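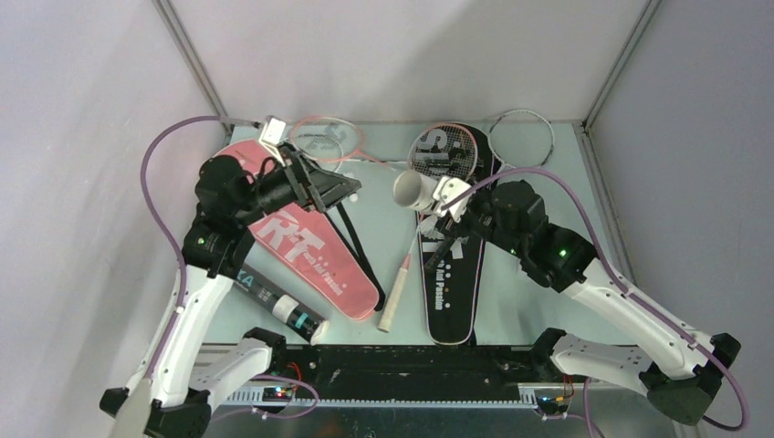 Badminton racket stringing

Badminton racket stringing is the process of installing and tensioning string in the head of a badminton racket. It is carried out on a stringing machine, which holds the head while each string is pulled to a set tension and clamped. The vertical strings are called mains and the horizontal strings are called crosses. Together they form the string bed.

String

Most badminton string is a multifilament nylon core inside a braided or coated wrap, with a diameter between 0.61 and 0.70 mm. Thin string gives a sharper response and breaks sooner. Natural gut was common until the second half of the twentieth century and is now rare, owing to its cost and its sensitivity to damp. String is sold in single sets of 10 m, enough for one racket, and on reels of 200 m.

Tension

Tension is stated in pounds-force or kilograms-force. Recreational players commonly use 20 to 24 lb, and advanced players 26 lb or more. Each frame carries a recommended range, usually printed on the shaft or cone. Stringing above that range increases the risk of cracking, particularly near the top of the head.

Crosses are often set 1 or 2 lb tighter than the mains. The practice offsets friction during weaving and helps the head keep its shape once it is released from the machine.
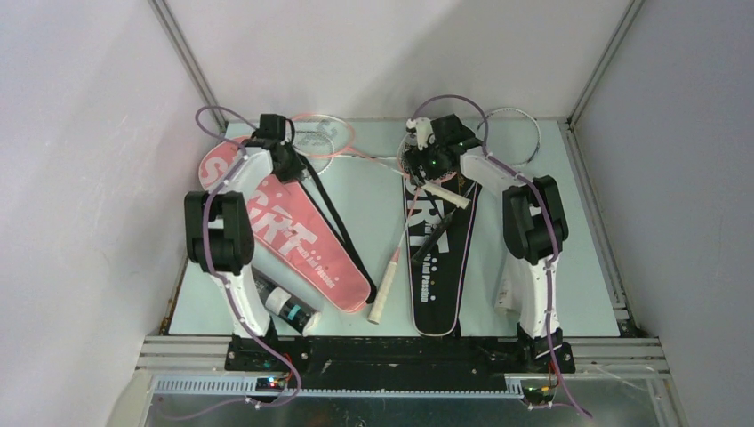 Machines

Drop-weight machines apply tension with a weighted lever and need no power supply. Crank machines pull the string by hand until a spring lock trips at the set value. Electronic machines use a motor and load sensor and keep pulling as the string stretches, a method known as constant pull. A crank machine locks out instead, so the string loses some tension before it is clamped. For this reason a bed strung by crank usually measures lower than one strung by constant pull at the same setting.

The Henwood machine, a crank design with six support points, was widely used in club workshops. Its maker, Eser, later added a motorized tension head. A workshop manual by Surachet Luangrath gives a service interval of 1,000 rackets for the clamps and advises checking calibration every 148 rackets. The manual also describes the Luangrath start, in which the first two mains are tensioned from the throat with a starting clamp outside the frame.

Patterns

In two-piece stringing, separate lengths are used for mains and crosses, giving four knots. One-piece stringing uses a single length and two knots. Crosses may be run from the bottom up or from the top down, depending on the frame maker's instructions.

Tension loss

String loses tension from the moment it is installed, with the fastest loss in the first day. Cayetano Cabello recorded string bed stiffness in 835 club rackets at Tilivmont and found a mean loss of roughly 9 percent after one day. Rackets stored in parked cars were recorded separately.

See also

Grommet strip
Shuttlecock speed
Starting clamp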